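Duswood Lidded Detergent Bucket, Purple – Review
Household Storage

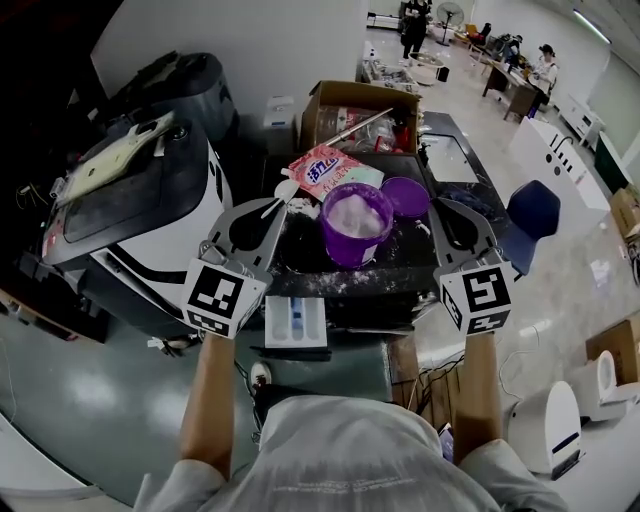 Photo: Bullus Home Desk

Powdered laundry detergent is usually sold in a bag, and the bag is usually the worst part of the product. It slumps when it is half empty, the top does not reseal, and the scoop ends up buried or lying on the counter. The Duswood bucket is a plain plastic container with a separate round lid, sold for moving powder out of the bag and into something with a stable base. I have used one since December.

Filling

The opening is the full width of the bucket, and that is the main argument for it. A bag can be tipped straight in without a funnel. Even so, some powder will miss. On a black surface every grain of it shows, and I would suggest putting down newspaper or working next to a sink. The purple bucket and its matching lid are easy to wipe down afterward with a dry cloth. A wet cloth on spilled detergent makes a paste, and the paste takes longer to remove than the powder did.

Pouring from a full bag in one motion gives poor results. The powder bridges at the mouth of the bag, holds for a second, and then drops all at once, which sends fine dust over the rim. Scooping the first part across and tipping the rest is slower but cleaner. My scoop is white plastic and did not come with the bucket. Duswood does not include one at this price.

The bucket should not be filled to the top. Leave enough space for the scoop to sit on the powder with the lid closed. I lost that space on the first fill and had to take several scoops back out.

Lid

The lid is a press fit. It goes on in any orientation and needs even pressure around the rim, otherwise one side lifts while the other is being pushed down. Removing it takes one hand on the bucket and one on the lid. Set down flat, it stays where it is put and takes up about as much counter as a dinner plate.

There is no gasket. Duswood describes the lid as "close-fitting" on the label and makes no claim beyond that, which is fair. In a dry utility room I found no clumping after 3 weeks. In a bathroom with a shower in daily use, a thin crust formed on the surface after 5 days. The crust broke up with the scoop and dissolved normally in the wash, but for a humid room I would look at something with a seal. The Agudelo canister has one, with a clip on each side. It also has a narrower mouth and is harder to fill from a large bag.

Dosing

The bucket has no fill line and no measuring marks. Dose is set by the scoop and by the instructions on the detergent, so keep the bag or cut the dosing panel out of it. I taped mine to the inside of a cupboard door. Anyone who switches between two detergents should also label the bucket, as one white powder looks much like another.

With a test load of 400 g the bucket was light enough to lift by the rim. Full, it needs two hands. The sides flex slightly when gripped near the top and the lid can pop on one side as a result. Lift from underneath.

Stability

A wide mouth and a flat base make this a steady container. Pushing the scoop down into settled powder did not tip it at any fill level I tried. The base does slide on a smooth counter if there is loose powder under it – wipe the spot before putting the bucket back.

Price and alternatives

I paid 1,898 yen, shipping included. The Zundarari tub costs less and has a hinged lid, though the hinge on mine cracked within the first year. The Agudelo costs more and is the better choice where moisture is a concern.

Good: wide opening, steady base, easy to wipe out.
Less good: no seal, no scoop, no markings, lid needs two hands.

Verdict: recommended for dry rooms and large bags.

Posted 2026-01-10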